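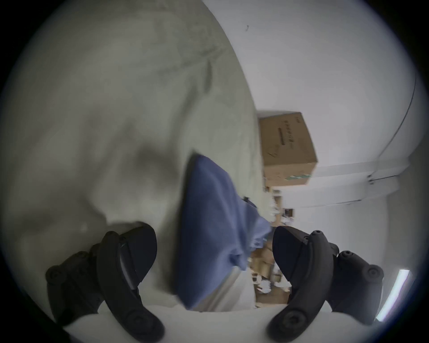 Fig. 1. Blue cloth on light gray fabric, both wrinkled.

Textile Care and Fiber Properties
Unit 4 handout: Why fabrics wrinkle, and what finishing does about it

Read this before the lab session. Bring it with you, along with the fiber chart from Unit 2. The terms in the last section will be used in the lab without further explanation.

1. What a wrinkle is

A fabric bends when its yarns bend, and yarns bend when their fibers bend. On the outside of a bend the fiber is stretched. On the inside it is squeezed. If the fiber returns to its first shape when the load comes off, the fabric recovers. If it does not return, or returns only partway, we see a wrinkle.

A crease and a wrinkle are the same thing physically. In this course we use "crease" for a fold that somebody wanted, such as the front of a trouser leg, and "wrinkle" for one that nobody planned. Some textbooks use the words the other way around, so check the definitions page before you copy figures from them.

2. Cellulose fibers

Cotton, linen and rayon are made of cellulose. The long chains in cellulose are held side by side by hydrogen bonds. When the fiber is bent, some of these bonds break, the chains slip a little, and new bonds form in the new position. The fiber is then held in its bent shape.

Water makes this easier. It gets between the chains in the less ordered parts of the fiber and weakens the bonds there. A damp cotton shirt left in a heap will dry with the shape of the heap in it. The same effect lets us press it flat: dampen, heat, hold flat, dry. Steam irons do all of this in one pass.

Linen wrinkles more sharply than cotton. Its fibers are stiffer and more highly ordered, and they have little stretch. Regular rayon wrinkles easily and also loses strength when wet, so it should not be wrung.

3. Protein fibers

Wool recovers well from bending. The fiber has a natural crimp and its chains are coiled, so it can stretch and come back. A wool jacket hung overnight in a humid room will often lose its wrinkles without an iron. Silk recovers less well than wool but better than cotton.

4. Synthetic fibers

Polyester takes up very little water, so water has little effect on how it wrinkles. Heat matters much more. Above its glass transition temperature the chains in the less ordered regions can move, and a fold made while the fabric is hot will be kept when it cools. Two practical points follow.

Pleats in polyester are set with heat and last through many washes.

A polyester load left sitting in a hot dryer after the drum stops can come out with wrinkles that are hard to remove. Use the cool-down cycle and take the load out when it ends.

Nylon behaves in a similar way but takes up more water than polyester.

5. Yarn and fabric structure

Fiber type is only part of the answer. Two cotton fabrics can behave very differently.

Knits wrinkle less than wovens. The loops in a knit can shift and open when the fabric is folded.

A loose weave leaves room for yarns to move, and a tight plain weave does not. Twills and satins have fewer crossings than plain weave and usually recover better.

Very high twist makes a yarn stiff, and very low twist lets fibers slip and stay where they have slipped. Medium twist is usually the best choice.

Color and pattern do not change wrinkling, but they change what people notice. Small prints hide wrinkles. Plain light fabrics show them under light from the side.

6. Durable press finishes

Cotton can be treated with a resin that forms permanent links between neighboring cellulose chains. The links pull the chains back after bending. The fabric is padded with the solution, dried, and cured with heat. If curing is done before the garment is cut, it is called precure. If it is done after sewing and pressing, it is called postcure, and the creases are set in along with the flat areas.

The cost is strength. Cross-linked cotton is less able to spread a load among its chains, so it tears and wears through sooner, first at collar edges and cuffs. Blending with polyester offsets some of the loss. Older resins also released formaldehyde, and mills have moved to low-release types.

7. Lab work

Each bench will have swatches of Erano (a cotton plain weave) and Garkness (a cotton and polyester twill). Cut 7 specimens from each in the warp direction and 7 in the filling direction. Fold, load, release, and read the recovery angle as shown on the bench card. A higher angle means better recovery.

Do not touch the fold with your fingers. Use the tweezers. Handle the swatches as little as possible before testing, and leave them in the conditioning cabinet until your bench is ready.

Lab sheets are due 27th August and count for 20 points.

8. Terms

Recovery angle: the angle between the two arms of a folded specimen after the load is removed.

Regain: water in a fiber as a percentage of its dry weight.

Cure: heating a finish so that it reacts with the fiber.

Hand: how a fabric feels when touched.

Reading for next time: course packet, pages 40 to 83.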